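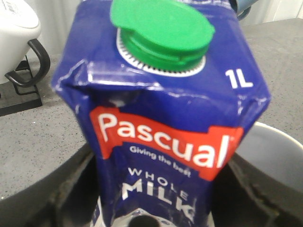
**Massendrift am Quadrupol nach Pumpenwechsel**

**rustadgate_ms** schrieb:

Nach dem Tausch der Vorvakuumpumpe wandert bei uns die Massenachse. Direkt nach dem Tuning liegt alles im Soll, am nächsten Morgen ist der Peak bei m/z 802 um 0,3 nach oben verschoben, bei m/z 128 sehe ich nichts. Enddruck ist erreicht, Luftpeaks unauffällig. Hat jemand das Verhalten schon gehabt?

**Turnden** schrieb:

Verschiebung nur im oberen Bereich spricht für die HF-Amplitude, also Generator oder Detektordiode. Mit der Pumpe hat das erst einmal nichts zu tun. Wie lange war das Gerät stromlos?

**rustadgate_ms** schrieb:

Knapp zwei Tage. Getunt habe ich gleich nach Erreichen des Enddrucks.

**Turnden** schrieb:

Dann war die HF-Elektronik noch nicht im thermischen Gleichgewicht. 24 Stunden mit eingeschalteter HF stehen lassen, neu tunen, fertig.

**o_vukadinovic** schrieb:

Sehe ich anders. Die Elektronik ist nach vier Stunden durch. Was länger braucht, ist der Analysator selbst, vor allem wenn er belüftet war. Welche Temperatur ist am Quadrupol eingestellt, und wird sie auch gehalten?

Gruß
Ognjen Vukadinović

**rustadgate_ms** schrieb:

Soll 150 °C, Ist laut Software 150. Quelle steht auf 200 °C, ebenfalls stabil.

**amance** schrieb:

Bitte auch die Raumtemperatur mitschreiben. Wir hatten im April den gleichen Effekt, Ursache war die Abluft der neuen Pumpe, die genau auf die Lüftergitter des Generators blies. Schlauch umgelegt, Drift weg.

**Turnden** schrieb:

Ein Einzelfall. Bei 0,3 Masseneinheiten müsste die Abluft schon sehr warm sein.

**amance** schrieb:

War sie. Am Gitter habe ich fast 4 Grad über Raumtemperatur gemessen – mehr braucht es bei älteren Generatoren nicht.

**rustadgate_ms** schrieb:

Die Pumpe steht tatsächlich anders als die alte, Auslass zur Geräterückseite. Ich drehe sie, lasse das Gerät über Nacht laufen und tune dann neu. Werte folgen.

**o_vukadinovic** schrieb:

Vor dem Neutuning bitte den alten Tunebericht sichern, sonst fehlt der Vergleich der HF-Parameter.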